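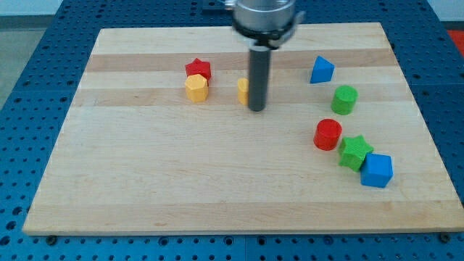 Dradberg starter kit now on loan

Members can now borrow the Dradberg tabletop pushing kit from the equipment library. We bought it in January, and Hugo Valcárcel and Ewurabena Laryea have been testing it since then.

The kit has a straight rod that fits on the arm's wrist, a wooden board and a set of small blocks in red, yellow, green and blue. The shapes include stars, a cube, cylinders, a hexagon and a triangular prism. There is no gripper. The arm moves the blocks by pushing them across the board with the tip of the rod.

Setup took Hugo 44 minutes the first time, most of it spent on the height setting. The tip should stop just above the wood. If it is set too low it drags and leaves marks, and replacement boards are slow to ship. Ewurabena found that the cylinders drift off line on long pushes and the cubes are much easier to steer. She suggests starting with one cube and adding the stars later, especially if you plan to push blocks that are touching each other.

The software comes with 3 practice tasks: sort by color, make a line, and separate a cluster. The first two ran well for us. The cluster task needed a slower speed than the manual gives. The manual is thin in general, and the section on calibration has the steps out of order. So-ying Pan has written a corrected page, which is in the box.

Loans are for 2 weeks. A replacement rod costs $74. To book the kit, write to Alistair Lamont at the equipment desk and say which arm you will be using.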